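Caring for Records, Instruments and Sheet Music at Home
Household Guidance from the Clandside Music Library
Revised January 2021

The Clandside Music Library lends 3,105 recordings and a smaller number of instruments to residents of the district. Many borrowers also keep collections of their own, and the staff regularly receives questions about cleaning and storage. The guidance below has been prepared by Marjan Sadeghi of the lending desk and Hyun-seo Koo of the instrument workshop. It applies to ordinary household conditions. Rare or valuable items should be shown to a specialist before any cleaning is attempted.

Vinyl records

Hold a record by its outer edge and its label. Brush it before each playing with a dry carbon fiber brush, letting the bristles rest in the grooves while the platter turns, then sweep slowly outward. Pressing harder does not remove more dust and may push it deeper.

For fingerprints, use distilled water with a single drop of plain dish soap to each pint. Apply it with a clean microfiber cloth, following the grooves, and keep the label dry. Rinse with a second cloth dampened in distilled water only. Stand the record in a clean dish rack until it is fully dry. Household glass cleaner should not be used on any record, and alcohol must never be used on shellac 78s, which it will dissolve.

Store records upright. A shelf of records is heavier than most people expect, and a bookcase with long unsupported shelves will sag within a year or two. Dividers every 12 inches or so keep the discs from leaning. Paper inner sleeves that have torn or turned brown should be replaced with lined ones.

Compact discs and cassettes

Wipe a compact disc in straight lines from the center hole to the rim. Circular wiping can leave scratches that run along the track, and these are harder for a player to read past. Adhesive labels should be left in place if they are already on the disc.

Cassettes keep best in their cases, away from loudspeakers. A tape that has not been played for several years should be wound fully forward and back once before listening. If the felt pad behind the tape has come loose, do not play the cassette. The workshop replaces pads on Tuesdays without charge.

Acoustic guitars and other stringed instruments

Most damage seen in the workshop in winter comes from dry air. A wooden instrument is comfortable between 45 and 55 percent relative humidity. An inexpensive hygrometer placed inside the case gives a more useful reading than one on the wall. Where the air is dry, use a case humidifier and refill it weekly during the heating season. Fret ends that feel sharp to the hand are an early warning.

Wipe strings and fingerboard with a soft cotton cloth after playing. Lemon-scented furniture polish is not suitable for fingerboards, and silicone sprays make later repairs difficult – glue will not hold where silicone has soaked in. For bowed instruments, remove rosin dust from the top and strings the same day and loosen the bow before putting it away.

Do not leave an instrument in a parked car in any season.

Piano keys

Dust the keys with a dry cloth first. For marks, use a cloth dampened with water and wrung out well, working on a few keys at a time and stroking from the back of the key toward the front. Dry at once. White and black keys should have separate cloths, as dark stain can transfer. Older ivory keys yellow in the dark, so the lid of such a piano may be left open on ordinary days.

Sheet music

Repairs with household tape turn brown and brittle. Document repair tape costs more and lasts far longer. Remove rusted staples with a thin blade, lifting the prongs from the inside of the fold, and resew the fold with linen thread through the same holes. Large scores should lie flat in a drawer or box. Penciled fingerings in borrowed copies should be erased with a soft white eraser before return – ink cannot be removed and the copy will be charged to the borrower.

Loans and advice

Care kits containing a record brush, two cloths and a hygrometer may be borrowed for 28 days and renewed once if no other borrower is waiting. There are 23 kits available. Requests may be left with Fatima Ajayi at the front desk. A free session on restringing a guitar will be held in February, and places should be reserved in advance.

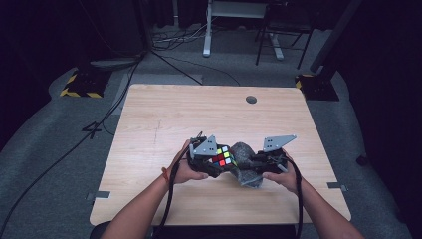 Two hand-held grippers in use over a light wooden tabletop.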